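Tablet in the Kitchen: Which Tips Are Worth Your Time
October 15, 2019

Every fall the same list of tablet tips makes the rounds, and every fall I try the ones I haven't tried yet. Most of them are written by people who have never rolled out dough next to a screen. I've had a tablet on my counter for years, first a hand-me-down and now a Dultberg, and I have opinions.

The freezer bag

You've read it a hundred times: slip the tablet into a zip bag and cook away. It does keep flour out of the charging port. Touch works through the plastic if the bag is pulled tight, and stops working properly as soon as there's a fold over the part you want to tap. The glare under my ceiling light is bad enough that I end up leaning in to read. Use a bag for frying and for anything with a mixer. Take it off the rest of the time, and don't leave a charging tablet sealed in there.

The special stand

Stallinitz sells a folding kitchen stand, and the Athanasiadis one comes with a little drawer for a stylus. I have owned both. A cookbook holder from a thrift store does the same job, and a heavy one is harder to knock over. Whatever you use, put it on the side away from the sink and keep the cord off the counter edge. I can't see what the drawer is for.

Wiping the screen

Window cleaner is still recommended on far too many pages. Many screens have a coating that keeps fingerprints down, and ammonia can strip it. Turn the tablet off, dampen a soft cloth with plain water, wring it hard, wipe, then dry with a second cloth. For butter, one drop of dish soap in a cup of water. Paper towels are supposed to scratch glass. I've never seen it happen, but they do leave lint, so I don't bother with them.

An old cotton T-shirt works as well as the packaged cloths. Wash it without fabric softener, which leaves a film. 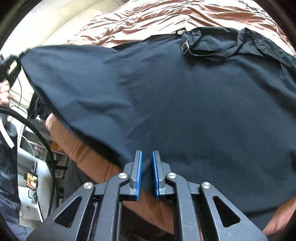

Nektarios Margaritis wrote in to disagree about the cloths. His view is that cotton only pushes the grease from one corner to the other, and that a decent microfiber one pays for itself if you wash it by hand. He also wants it noted that he has used the same one since his first tablet. Fair enough. I tried both again in September on a screen covered in cookie dough and couldn't tell the two apart, but he may have better light than I do.

Screen protectors

Zetwood claims its kitchen film "resists 200 degrees." The package doesn't say Fahrenheit or Celsius, and it doesn't say for how long. I wouldn't put a tablet anywhere near that hot to find out. Film is fine against scratches from a sugar bowl dragged across it. It won't save the glass from a drop onto tile, whatever the box suggests.

Keeping the screen awake

This one is useful. Go into display settings and set the screen timeout to the longest choice while you cook, then set it back afterward. Some recipe apps have a cook mode that does it for you. The voice trick, where you tell the tablet to scroll, fails for me whenever the range hood is running.

Rice for a wet tablet

No. Rice is slow at pulling out moisture and leaves starch dust in the ports. Power the thing down, unplug it, wipe it off, stand it up with the ports facing down and leave it in a dry room for a couple of days. Skip the hair dryer too. If it was milk or soup instead of water, take it to a repair shop early, and ask for the price before they open it.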